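Como anotar um jogo de críquete à mão sem se perder no terceiro over

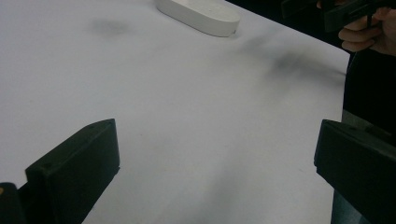
Comecei a anotar jogos porque o Braulio Camacho, que fazia isso no nosso clube, mudou de cidade em março e me deixou o livro de súmulas. Na primeira partida errei tanto que a soma dos rebatedores dava 17 corridas a mais que o placar! Então vou contar o jeito que uso hoje, que é simples e cabe numa folha comum.

Antes do jogo, divida a folha em duas partes. Em cima ficam os rebatedores, uma linha para cada um, na ordem de entrada. Embaixo ficam os lançadores, com um quadradinho para cada over (seis bolas válidas, lembra?). Deixe uma faixa na lateral para os extras, senão eles acabam espremidos no canto.

A cada bola você escreve duas vezes: na linha do rebatedor e no quadradinho do lançador. Bola sem corrida é um ponto. Corrida é o número mesmo, 1, 2, 4, 6. Wicket é um W no lançador, e na linha do rebatedor você escreve como ele saiu (bowled, caught, lbw) e quem lançou.

Wide e no-ball são onde todo mundo tropeça. As duas valem corrida extra e não contam para as seis bolas, então o quadradinho pode ficar com sete ou oito marcas. Eu uso uma cruzinha para wide e um círculo para no-ball. Se o rebatedor acertar a no-ball e correr, o número vai dentro do círculo e também na linha dele.

Bye e leg bye vão só para os extras. A bola conta no over, mas as corridas não entram na conta do lançador. Eu esquecia disso direto!

No fim de cada over, some e compare com o placar. A Jozefína Hájek, que anota para o Cullero, ainda grita o total para o árbitro, e eu peguei a mania (no começo dá vergonha, depois passa). Se der diferença, procure primeiro nos extras.

Use lápis 2B e leve dois apontadores, que o meu sempre some na mochila.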